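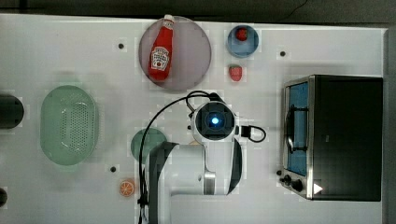 Figure 2. Arm over the kitchen table, toaster oven to the right.

Section 8: Teaching by Hand

So far your Sendia arm has done only what the factory told it to. In this section you take it by the wrist and show it how to put a strawberry in a bowl. Set aside an afternoon and lower your expectations a little.

Before you start

Clear your sleeves, your coffee and your cat from the arm's reach. Learn where the stop button is with your eyes shut.

1. Lay out the table. Strawberries, plate, ketchup and colander can go wherever you like, so long as the arm can reach them.

2. Press TEACH on the pendant and wait for the tone. The joints go slack.

CAUTION: Slack means slack. Support the arm with your free hand before you press TEACH, or it will bow deeply to the table and stay there.

3. Hold the arm below the wrist and guide it to the strawberry. Go slowly. The arm records everything, including the part where you change your mind.

4. Close the gripper with the thumb key, lift, move to the bowl and open.

5. Press KEEP or DISCARD. You will press DISCARD a good deal on the first day.

NOTE: Check the wrist cable between takes. If it has caught on anything, free it by hand – do not let the arm work it out for itself.

Teaching by remote control

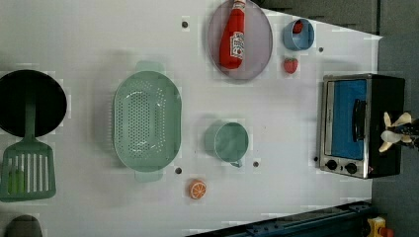

Text and pictures: Visitación Carrasco. Checked by Cayetano Lorente. Mar 13, 2025

Use the remote when you want your own arms out of the way, or when your shoulder has filed a complaint.

1. Pair the Follberg handset (code 1853) and hold both triggers until the arm answers.

2. Set the speed dial to 2. Higher numbers exist and you may meet them later.

3. Bring the gripper in over the table at a comfortable height. Anything tall, such as the toaster oven, should be passed over with room to spare.

4. Record the same move several times, shifting the food a little between takes. An arm taught on one strawberry in one spot will go to that spot forever, strawberry or no strawberry.

CAUTION: Left on the handset is the arm's left. Try it on thin air first.

If the handset shows error 225, the arm has lost your signal and is waiting politely. Go back to step 1.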